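4.3 Setting up a recurring purchase plan

Before you start, check that your Sastadar account is verified and that the cash balance is bigger than the first purchase. The plan can not be saved with a balance of zero.

1. Open the Plans tab and choose New plan.
2. Select the fund. In this guide we use Lestano Index Fund.
3. Enter the amount for each purchase. The minimum is shown under the field.
4. Choose the day of the month. If you choose 29, 30 or 31, the short months will use their last day.
5. Mark Reinvest dividends if you want them to buy more units. Leave it empty to receive them in cash.
6. Press Review, read the summary, and press Confirm.

Note: The order is sent in the morning, but the price is the closing price of the same day. For this reason the summary shows an estimate – the final number of units appears in History later. In our test account the estimate was 2,404 and the final cost was 2,255, with the difference returned to cash.

Caution: Changing the amount does not cancel an order which is already sent. To stop it, go to Pending and press Cancel before 2 p.m.

If the day falls on Sunday or on a market holiday, the purchase moves to the next trading day.
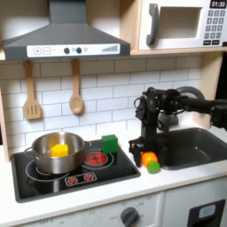 Soledad Durán wrote to us that her January purchase was made two times, and asked if pausing the plan would avoid this. Pausing will not help when there are two plans for the same fund. Please look in the list for a duplicate and delete the older one.

7. To pause a plan, open it and move the Active switch to off. Plans paused for more than 21 days must be confirmed again.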